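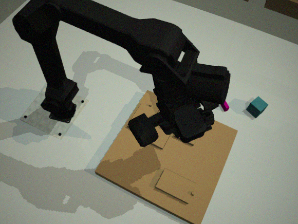 The Kiltunus was finished well before it closed, according to Marwan Hourani, and anyone who says it was killed by the multiplex in Tridton was not going there in its last winters. The heating was off in the balcony, the second projector was kept for parts, and people brought blankets. He said this on the first afternoon of interviews, and it changed what we were looking for.

Our original question was "Why did the Kiltunus Cinema close?" We had expected to answer it with the newspaper and a few memories. By the middle of the project the question had become "What was the Kiltunus used for, and who noticed when it stopped?" The report keeps both questions, and the second one gets more space.

Local History Project, Final Report
Eirini Stamatopoulos, Gonçalo Baptista
21 November 2021

Background

The Kiltunus stood on the corner of Mill Street and the river road in Flomton. It had 600 seats on two levels, one screen, and a small shop by the entrance that sold candy and newspapers to people who were not seeing a film. The last public showing was in December 2000. The building is still there. The ground floor is a carpet store and the upper floor is storage, and the sign over the door was taken down when the front was repainted.

Before the Kiltunus opened, films in Flomton were shown in the grain hall. The grain hall had a flat floor, so people at the back stood on benches. Several of the people we talked to had heard this from their parents, and one of them had also heard that the benches were the reason the cinema got built at all. We could not confirm that. The building permit only gives the name of the owner, a Mr. Politis, and the purpose, "hall for public showing of films and other assemblies."

The words "and other assemblies" turned out to matter. We had walked past them the first time we read the permit.

Sources

We used three kinds of source.

The first was the Flomton weekly paper, which the town library has in bound volumes. The volumes are not indexed, and a few are missing. We read the cinema listings and the front pages for the years when we knew something had happened, and we sampled the rest. Sampling means we could have missed things, and we probably did.

The second was the town records office. It let us see the building permit, two fire inspection letters, and the correspondence about the sale. We were not allowed to copy the sale correspondence, so what we say about it comes from our notes.

The third was interviews. We did 15 of them, mostly at kitchen tables and a few by phone. We asked everyone the same opening question (what is the first thing you remember about the Kiltunus?) and after that we let the conversation go where it went. Everybody named in this report agreed to be named. The others are left anonymous.

What people remembered

Hardly anyone started with a film. The most common first memory was the stairs to the balcony, which were steep and had a brass rail that gave small shocks in dry weather. After that came the smell, which people described as dust, floor wax, or oranges. The oranges puzzled us until we found out that the shop sold them in winter and that people peeled them in the dark.

Tarek Tawfik remembered being sent out of the hall at a matinee for laughing during a sad part. He could not say what the film was. He could say exactly where he was sitting, who was next to him, and what the usher had on her feet.

When people did name films, they often disagreed with the listings. Two people told us they had seen the same adventure film there as children, in summer, with the doors open. The paper shows it playing in February. We do not think this makes their memories worthless. There may have been a second run in a volume that is missing, or they may have put together a film from one year and a hot evening from another. We have marked such cases in the appendix and left them alone in the main text.

The other assemblies

The permit's phrase covers a lot. From the newspaper we know that the Kiltunus was used for school graduations, a flood meeting, a series of talks on beekeeping, at least one wedding party, and the yearly raffle of the fire department. On election nights the results were read from the stage as they came in by telephone, and people went back and forth between the hall and the bar across the street.

Kwok-wai Liao gave us the fullest account of the flood meeting. The river had been over the road for two days, and the meeting was called to decide whether the lower streets should be cleared. The hall was full, with people standing down both side aisles. The sound system did not work, so the mayor's words were repeated by a man halfway up the hall and then again by somebody in the balcony. "By the time it got up there it was a different speech," Liao said. The paper reported the meeting in a single paragraph and did not mention the sound.

We had not planned a section on any of this. It is now the longest part of our notes. Flomton has had no hall of that size since the Kiltunus closed. The graduations moved to the school gym in Tridton, the raffle went outdoors and then stopped, and the beekeepers, as far as we know, meet at somebody's house.

The closing

The usual explanation in town is the multiplex. It opened in Tridton, twenty minutes away by car, with free parking and new seats, and the Kiltunus shut a few years later. The order of events is right. Most of the people we interviewed gave this explanation without being asked.

The records make it more complicated. The first fire inspection letter is older than the multiplex. It asks for a second exit from the balcony and new wiring in the projection room. The second letter, written after the multiplex opened, asks for the same two things and adds a date by which they must be done. Between the letters nothing was built. The balcony was simply roped off on most nights, which cut the number of seats that could be sold and may have helped start the rumor that nobody went any more.

The sale correspondence shows that the Politis family offered the building to the town before offering it to anyone else. The town asked for a cost estimate of the repairs. The estimate is missing from the file, but the reply to it is there, and it is short. The town thanked the family and declined. We looked for any discussion of this in the newspaper and found none. None of the people we interviewed knew about the offer, except for one, who asked us not to use her name and said that at the time it was considered bad manners to talk about it.

Hourani's point about the last winters fits with this. If the heating and the second projector were already being given up, the owners were saving money on a building they did not expect to keep. It does not prove that the multiplex was unimportant. Ticket sales would settle the matter, and we have no ticket sales. The account books were not in the records office, and the family member we wrote to did not answer.

Our view is that the cinema business and the building failed for partly different reasons. The films went to Tridton. The hall was lost over a staircase and some wiring.

Problems with the project

We started the interviews too late. Two people we wanted to talk to had moved away, and phone numbers in the old club lists were mostly dead. We should have begun with the people and gone to the library afterward.

We also asked too few people under fifty. Someone who was a teenager when the Kiltunus closed would have used it in a different way from someone who remembers it opening, and our report leans heavily toward the older group.

The recordings are uneven. In the kitchen interviews there is often a radio or a kettle — one is almost covered by a dog — and we had to check several quotations by calling back. Two quotations were withdrawn by the speakers when they heard them read out, and they are not used here.

There is also no floor plan. We drew one from memory with the help of three of the interviewees, and each of them corrected what the others had said about the position of the shop. The version in the appendix has the shop to the left of the entrance. A photograph in the newspaper would have decided it, but the only one we found shows the front of the building with a parade in the way.

What could be done next

The missing newspaper volumes may exist in the Tridton library, which took over some of the Flomton holdings when the reading room was made smaller. We wrote to ask and are waiting for an answer.

The carpet store owner let us go upstairs for a few minutes. The slope of the balcony floor can still be felt under the boards that were laid over it, and the brass rail is in place along the stairs. We would like to go back with a tape measure and better light.

Copies of the recordings, with permission forms, will be given to the town library before the end of the school year. Anyone who has programs, tickets, or photographs from the Kiltunus can leave them at the front desk there with our names on the envelope, and they will be scanned and returned.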